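現場で塗るガスケットをやめた日

筐体の合わせ面に樹脂を細く盛り、その場で固めてパッキンにする。電子機器の組み立てでは昔からあるやり方で、通信機のケースにも、計測器の蓋にも、車載機器の箱にも使われている。機械が溝に沿って材料を吐出し、炉か常温で硬化させ、蓋をして検査に回す。うまく流れているときは、誰も話題にしない工程である。

バッデン(Badden)の工場では、この工程が長いあいだ話題になり続けていた。従業員は101人。放送設備や測定機器向けの小型筐体を削り、処理し、ガスケットを付けて出荷している。自社ブランドの製品はなく、図面は客先から来る。材料の指定も、半分以上は客先が決めてくる。

2月、同社は主力の筐体群について、吐出成形のガスケットから、あらかじめ成形した導電ゴムのはめ込み方式へ切り替えた。ゴムの成形を担うのはフロルナヴィコ(Flornavico)、治具と圧入機を作ったのはハペタ(Hapeta)である。切り替えの社内名称はクレサ(Clesa)といい、今では工程そのものがそう呼ばれている。作業票にも「クレサ済」という印が押される。

業界の流れからすれば逆向きの選択になる。筐体は小さくなり、壁は薄くなり、溝を掘る余地がなくなってきた。壁の上に直接材料を載せられる吐出成形は、その流れに合っている。はめ込み方式は溝が要る。溝が要れば壁が厚くなり、重くなる。客先の設計者に説明しに行くと、最初の面談ではたいてい古い方式に戻るのかと聞かれたという。

製造技術を見ているショーナ・ウィットコム(Shona Whitcombe)は、もともと吐出機の立ち上げを担当していた。機械の癖も、材料の癖も、一番よく知っている。切り替えを言い出したのも彼女である。

「吐出機が悪いわけではありません。うちの仕事の入り方に合わなくなっていました」

バッデンの受注は、同じ品番が続かない。一つの品番を流し、次の品番に替え、また戻る。吐出成形では、品番が替わるたびにプログラムを呼び出し、ノズルの高さを合わせ、捨て打ちをして線の太さを見る。二液の材料は混ざった時点から硬化が始まるため、段取りが長引けば混合器を交換する。捨てる材料のほうが製品に載る材料より多い日もあった。

材料そのものの値段も軽くない。銀を被せた粒子が入った導電材料は、缶の重さの割に高い。冷蔵で保管し、使う前に常温に戻し、開封後の時間を記録する。時間を過ぎた缶は、中身が見た目に変わらなくても使えない。購買の側では、在庫を薄く持てば欠品が怖く、厚く持てば期限切れが怖いという状態が続いていた。

もう一つは始点と終点の問題だった。線を一周させて元の位置につなぐと、そこだけ盛り上がるか、逆に痩せる。高さのばらつきは蓋を締めたときの圧縮量に響き、圧縮が足りない箇所から電波が漏れる。検査で落ちた筐体を調べると、漏れの位置はつなぎ目の近くに集まっていた。つなぎ目を角に置くか直線部に置くか、重ねる長さをどうするか、同社には分厚い記録が残っている。品番ごとに答えが違うので、記録は増える一方だった。

成形品であれば、つなぎ目がない。輪の形で型から出てくる。高さは型で決まり、受け入れの段階で測れる。悪いものは筐体に付ける前に外せる。吐出成形の不良は、削りも表面処理も終わった高価な筐体の上で起きる。剥がして塗り直すこともできるが、剥がすときに処理面を傷めれば筐体ごと廃棄になる。

理屈としてはそれだけの話で、社内でも反対は少なかった。時間を取られたのは、はめ込む作業のほうである。

断面の細いゴムの輪は、手に持つと形が定まらない。溝の片側から入れていくと、入れた分だけ伸び、最後に余る。余った分を押し込むと波打つ。波打ったまま蓋を締めると、圧縮の強いところと弱いところが交互にできる。つなぎ目の問題をなくしたつもりで、全周に小さな問題をまいたことになる。最初の試作では、手の速い作業者ほど余りが大きく出た。急ぐと引っ張りながら入れるからである。

ハペタが持ってきた最初の治具は、輪を枠に張って上から一度に押す方式だった。角はよく入ったが、長い辺の中央が浮いた。押す力を上げると中央は入り、今度は角でゴムが噛んだ。試作は47回に及び、途中で枠に張るやり方そのものを捨てている。現在の圧入機は、先に四隅を軽く仮止めし、そのあと各辺の中央、さらにその中間という順に押していく。余りが一か所に寄らず、全体に散る。

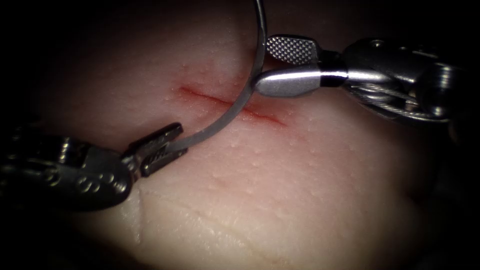 機械に任せる範囲が広すぎるのではないか、とフロルナヴィコのほうからは当時言われたそうだ。ゴムの硬さは季節で変わり、同じ押し込み量でも入り方が違ってくる、仮止めまでは人の手でやり、指先で抵抗を見たほうがいい、という意見だった。成形する側としては、出荷したときに合格していた輪が客先の機械で噛まれ、材料の不良として戻ってくるのが一番困る。

ウィットコムはこの意見を半分だけ取り入れた。四隅の仮止めは手作業とし、辺の圧入は機械が行う。作業者は仮止めの段階で、硬い、柔らかい、ねじれがあるといった違和感を票に書く。書かれた票はその日のうちにフロルナヴィコへ送られる。数値ではないため扱いにくい情報だが、型の合わせ目に出た薄いバリを最初に見つけたのは、測定器ではなくこの票だった。バリは測定位置から外れたところに出ていた。

圧入機の側にも手が入った。当初は押し込みの深さだけを見て止めていたが、今は荷重も記録している。深さが出ていても荷重が低ければ、輪が溝に正しく座っていない疑いがある。逆に荷重が先に上がれば、噛みか異物を疑う。判定の幅は品番ごとに持たせ、条件を変えるときはバッデンとハペタの両方が署名する。署名の手間については、現場から面倒だという声が今も出ている。

設計上の代償もあった。溝を掘るために、主力の筐体は壁を厚くした。客先の一社は重量の増加を受け入れず、その品番だけは今も吐出成形で流れている。吐出機は2台のうち1台を残した。残した機械は古いほうで、部品の入手はしやすいが、線幅の安定では売却したほうに劣る。どちらを残すかは最後まで意見が割れた。結局、修理を社内でできるほうを選んでいる。

客先への説明には、サンプルを持っていくのが一番早かったという。溝のある筐体とない筐体を並べ、それぞれ蓋を開け閉めしてもらう。吐出成形のガスケットは壁の上に載っているだけなので、保守で蓋を何度も開けると端からめくれることがある。放送設備のように、据え付けたあとで人が中を触る機器では、ここを気にする客先が多かった。はめ込み方式は、傷めば輪だけを交換できる。交換用の輪を袋に入れ、筐体に添えて納める品番も出てきた。

反対に、一度閉めたら開けない機器では、この利点に値段が付かない。そうした品番では材料費と加工費の比較だけになり、数量が多ければ吐出成形に分がある。バッデンが見積もりの分かれ目としているのは、一つの品番で2,000個である。それより多い引き合いには、自社ではなく外の吐出専門の加工先を紹介することもある。仕事を逃すことになるが、無理に受けて段取りを崩すよりましだという判断だ。

型の費用をどう持つかは、まだきれいに片付いていない。吐出成形ならプログラムを書けば済んだものが、成形では品番ごとに型が要る。フロルナヴィコは型を自社の所有としたい。バッデンは、別の成形業者に移れる余地を残したい。客先は、型代という項目が見積書に載ること自体を嫌う。現在は、輪の周長と断面を何種類かに揃え、複数の品番で型を共用することで費用を薄めている。角の丸みを揃えるだけで共用できる組み合わせが増えたため、設計者には早い段階で丸みの一覧を渡すようになった。

この一覧が、思わぬところで役に立っている。以前は図面が固まってから工場に届き、溝の角に工具が入らないことが見積もりの段階で分かった。今は一覧を見た設計者が先に電話をかけてくる。電話を受けるのはほとんどウィットコムで、彼女の席には品番と丸みを手書きした表が貼ってある。電子化の話は出ているが、書き込みが多すぎて誰も手を付けていない。

検査の方法も変わった。吐出成形のころは、線の高さを光学式の測定器で全周測り、合格したものに蓋をして電波の漏れを抜き取りで確かめていた。クレサでは、輪は受け入れ時に断面を抜き取りで測り、圧入後は荷重の波形で全数を判定する。漏れの試験は抜き取りのまま残した。波形があれば漏れの試験は減らせるという提案もあったが、客先の承認が要るため見送られている。

波形の読み方には慣れが要る。正常な圧入では、各点で荷重がなだらかに上がり、座ったところで一度わずかに落ちる。この落ちがない波形は、深さも荷重も範囲内であっても保留にする。保留品を開けて調べると、輪の底が溝の底に届いていないものが混じっていた。機械の判定ではまだ拾えず、人が画面を見て分けている。ハペタが判定の改良を進めているが、品番によって落ち方が違うので時間がかかるらしい。

作業者の教育は、仮止めに絞った。四隅の押さえる順番、輪の向き、溝の清掃。清掃は吐出成形のころから厳しかったが、見る場所が変わった。以前は壁の上面の油分が敵で、密着が落ちると線が剥がれた。今は溝の底に残る切り粉である。小さな一粒でも輪が浮く。削りの班に溝の面取りを頼み、洗浄の向きを変え、溝が下を向くように籠に並べるところまで戻って直した。籠の並べ方は洗浄班の発案である。

切り替えから半年余りがたち、社内では早くも次の話が出ている。輪を筐体側ではなく蓋側に付けられないか、というものだ。蓋は平らで軽く、搬送も楽になる。保守で外したときに蓋ごと交換できる。ただし蓋は薄く、溝を掘る厚みがない。蓋の裏にゴムを直接成形する案をフロルナヴィコが検討しているが、そうなると圧入機は要らなくなる。ハペタの担当者がその打ち合わせに呼ばれているかどうかを尋ねると、ウィットコムは「次の回から呼びます」と答えた。

工場の奥では、残された吐出機が例の一品番を流していた。週のうち動くのは短い時間で、あとは覆いがかけられている。材料の缶は冷蔵庫の一段に収まるようになり、空いた段には、温度を変えて硬さを調べるためのゴムの輪が、袋ごとに札を付けて入れてある。

(2021年9月20日掲載)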